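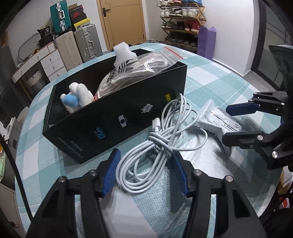
Fultach Mail & Parcel
Frequently Asked Questions

Home | Mailboxes | Shipping | Lockers | FAQ | Contact

Mailboxes

How do I rent a mailbox?

Come to the counter with two forms of ID. One must have a photo. The other must show your current home address, such as a lease, a utility bill, or a vehicle registration. You fill out the application at the counter and we give you your keys the same day. We can't open a box over the phone.

What sizes do you have?

Small, medium, and large. We have 1,859 boxes at the Campbell store, and most of them are small. A small box suits one person who gets letters and a few magazines. Businesses usually take a medium. Large boxes often have a waiting list, and you can ask to be added to it when you rent a smaller one.

Can I use the street address?

Yes. Your mail is addressed to our street address with your box number after it. Please write the number as "PMB" or "#" and leave off the words "PO Box," which can send your mail to the post office instead of to us.

How many people can receive mail at one box?

The base rental covers up to three names. Each adult has to be listed on the application and show ID. Children under 18 who live with you don't need ID and don't count toward the limit. A business name counts as one name.

Can I pick up mail after the store closes?

The mailbox lobby stays open until 11 p.m. every day, and your front door key lets you in. Packages that don't fit in your box are kept behind the counter, so you'll need to come during store hours for those or ask us to move them to a locker.

What happens if I'm late with my rent?

You get a reminder by email and a paper notice in your box. If we haven't heard from you after the grace period on your agreement, the box is locked and mail is held at the counter. Paying the balance unlocks it. There is a charge to change the lock if the box has already been closed.

I lost my key. What now?

Bring your photo ID to the counter. Replacement keys are cut while you wait, except for the older brass boxes along the back wall, where it can take a day or two.

Shipping

What is the heaviest package you take?

70 pounds at the counter. Anything heavier has to be booked as freight, and we need to see it or have its dimensions before we can quote a price. Call ahead if you need help bringing something in from your car. The loading spot is on the side of the building, by the blue door.

Do you pack things for me?

We do. You can buy the box and materials and pack at the side table yourself, or leave the items with us. If we pack it, we charge for materials and time. Get a price first if you have a lot of glass or framed pictures.

Can I reuse an old box?

Yes, if it's still stiff and the corners are sound. Cover or remove all old labels and barcodes. Boxes that held alcohol or cleaning products can't be used, even with the printing covered.

What time do packages go out?

The afternoon pickup is usually around 4 p.m. Anything you drop off after the driver leaves goes out the next business day. In December the trucks run on a different schedule, which we post on the door.

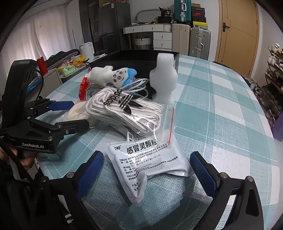

Which details do I need for a customs form?

You need the full name, address, and phone number of the person receiving the package, and a list of what is in it with the value of each item. Write the list in everyday words. "Two cotton shirts" is fine, and "clothes" is too general. Some countries also ask for the receiver's tax or ID number, so check with them before you come in. We print the form at the counter and you sign it.

Who pays the import charges?

Normally the person receiving the package. Some services let the sender pay in advance. Ask before we print the label, as it can't be changed afterward.

Is my shipment insured?

Most services include a small amount of coverage. You can buy more at the counter, up to the carrier's limit. Keep your receipt and, if something arrives damaged, tell the receiver to keep the box and all the packing until the claim is settled. Claims on packages you packed yourself are sometimes turned down.

My tracking hasn't changed in days. Can you find it?

We see the same tracking page you do. If a domestic package has had no scan for five business days, bring in the receipt and we'll open a trace with the carrier. International packages can go longer than that without a scan while they wait at customs.

Lockers

Where are the lockers?

There is one set inside our lobby in Campbell and another outside the Jarik building, next to the bike racks. The Jarik lockers can be reached at any hour.

How long will a package stay in a locker?

Three days, counting from the pickup message. After that we move it back to the counter. We hold it there for two more weeks and then return it to the sender. If you're traveling, send us a note and we'll keep it behind the counter for you.

I don't rent a mailbox. Can I still use a locker?

Yes. You pay per package. Set up a locker account on the Lockers page before you have anything sent to us. Packages that arrive for someone without an account are refused.

My pickup code doesn't work.

Check that you're at the right set of lockers. The message names the location in the first line. If the keypad still won't take the code, call the number on the locker door.

Payment and other services

How can I pay?

Cash, debit, and all major credit cards. Mailbox rent can also be paid online through Flonance. You'll see "FLONANCE FULTACH" on your card statement. We no longer take personal checks.

Can I get a refund if I close my box early?

Full months you haven't used are refunded on yearly rentals. Monthly and quarterly rentals aren't refundable. Key deposits are returned when we get the keys back.

Do you have a notary?

On Wednesday afternoons only, by appointment. Don't sign your document before you get here. Bring a current photo ID, and bring your own witnesses if the document calls for them. Our staff can't act as witnesses.

Do you make copies or shred paper?

Both. Copies are self-service, in black and white or color. Shredding is charged by weight. Staples are fine but please take out binder clips and plastic covers.

Still have a question? Use the form on the Contact page or stop by the counter.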